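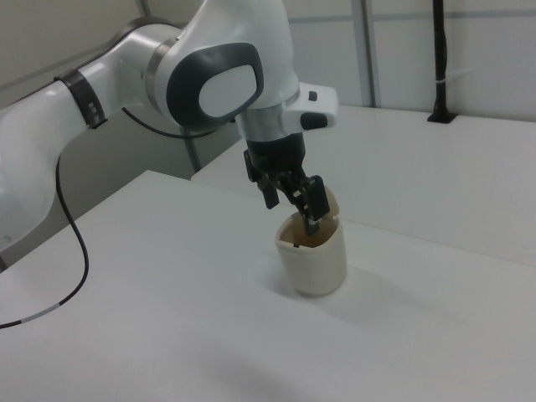 *Fig. 1. Arm and gripper at the cup, one finger inside the rim.*

**Skerness manipulation group: minutes, 8th March**

Chair: Zyanya Jaramillo. Minutes taken by the Tekin side this time. February minutes accepted with one correction: item 3 said the grasp method "works on cups". It should have said "was tried on cups".

**1. The Trultus result**

The group went through the draft write-up of Trultus, the method that picks a grasp on the rim of a cup from a single view and then corrects it as the fingers come down. The draft claims a success rate well above the older Sevus planner. Trials were 100 for each method.

Zyanya asked what counted as a success. The draft says "cup lifted". The log says "cup lifted or displaced upwards", and the two are not the same. A cup that tips on one finger and comes off the table at one side would pass under the log wording. The authors said this had happened 4 times and that they had left those trials in. Zyanya asked for them to be taken out or listed separately. Agreed, with some grumbling that Sevus had been scored the same way. Reply from the chair: then rescore Sevus as well.

**2. Is it the method or the cup?**

Long discussion, not settled.

Fig. 1 has one finger down in the mouth of the cup and the other just above the rim. The authors want to use it in the paper to show the method choosing a rim grasp. Two objections were raised. First, a still can't tell a reader whether the grasp then closed properly, so the caption must not say "successful grasp". Second, a rim grasp is the obvious choice for a small open cup, and a fixed rule of "one finger in, one finger out" might do just as well. The draft has no such rule as a comparison.

The authors think the fixed rule would fail once the cup is off centre. That may be so, but there is no data, and the cup was put back near the middle of the table for most trials. Somebody pointed out that the abstract says "arbitrary placement". That phrase goes.

The cup is also light against a white table. The authors see this as a hard case for the camera. Others felt the darker inside gives the method an easy target and that it may only be finding a dark patch and aiming one finger at it. A cup that is pale inside would test this. The chair said she would not sign off the word "general" anywhere in the draft until that had been done.

**3. Correction on the way down**

The draft puts most of the gain down to the correction step. The only evidence is a run of 20 trials with the step switched off, done on a different afternoon after the arm had been recalibrated. Not a fair comparison. The authors accepted this. They will run both versions mixed together, in random order, with whoever resets the cup not told which is running.

There was a question about whether the correction moves the fingers by more than the normal error of the arm. Nobody present had the figure. To be looked up before anything else is claimed in that section.

**4. Write-up**

Submission held back. The authors asked for it to be noted that they disagree and think the result will stand. Noted.

The title will lose "robust".

**5. Actions**

- Authors: rescore all trials, both methods, on "clear of the table and held for 7 seconds".
- Authors: add the fixed rim rule as a comparison.
- Authors: repeat with cup placement drawn at random, and with a cup that is pale inside.
- Tekin: find the repeat error of the arm and circulate it.
- Zyanya: rewrite the caption for Fig. 1 and send it round.

**6. Any other business**

The shared drive is nearly full again. Old Sevus recordings are not to be deleted until the rescoring is finished.

Next meeting once the rescored table is ready.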